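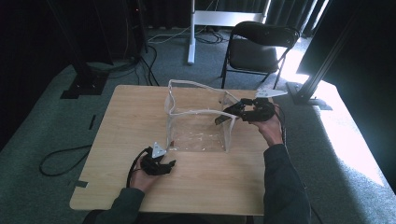

Wednesday, October 31, 2018
Equipment list for next year, first pass

Roy Bickerstaff wants numbers before he signs anything, so getting it down while I remember. Prices still to be checked against the quotes, don't forward this yet.

Grippers. Two hand-held ones is one operator and no spares. If either goes down we stop. Asking for a second pair plus a box of fingers. Trelska quote 9 weeks on the pair, fingers off the shelf. Grundier are quicker but want a minimum order and I don't see us using it all. Leaning Trelska. Need to ask if the marker plates come with or get charged seperately, last quote was vague on it.

Cables. Every time we plan a budget we forget cables and then take it out of consumables. Not this time. One cable per gripper going off the edge of the table, and more on the carpet behind. Want:
- longer gripper leads, with a right-angle plug if they do one
- overhead arm or boom so the leads drop from above (Naltau do one that clamps to a post, need to check it fits ours)
- floor cover strip, 35 metres would do this room and the next
- velcro ties, a big bag

Boom is the dear bit. Could do without it if the leads are light enough. Try a borrowed lead first?? Ask Naltau for a loan one.

Boxes. Clear plastic, open top, white strips on the edges. The walls look bendy and the far rim bows up. Do we want it floppy or do we want it repeatable? If repeatable, buy a stiff moulded one as well and run both. 50 of the cheap kind, 9 of the stiff. Also bits all over the bottom of the box, so a small hand vac goes on the list, cheap, just put it through petty cash.

Table. Fine. Keep. Rounded corners are a nuisance for lining things up, so add corner stops or some more tape. Not worth a new table.

Light. Curtains across the back but there's still sun on the carpet on the right hand side. Price up a blackout blind for that side. Facilities might pay, it's their window. Send Roy the question, not the invoice.

Robot arm. Parked. The Vídalín people will do a hire for 42 days with the option to buy and the hire comes off the price. I'd rather hire in May once the grippers and boom are in. No point paying for an arm to sit there. Roy may not agree, he wants it in this year's money. Need to know if hire can be prepaid, ask finance.

Order if we get all of it: grippers, cables, boxes, blind, boom, then hire.
Order if we get half: grippers, cables, boxes. Blind if there's change.

To do
- chase Trelska re plates and delivery
- measure the black post for the Naltau clamp
- Grundier, polite no, but keep the quote
- get a second price on the stiff boxes
- send Roy a one page verison of this, with totals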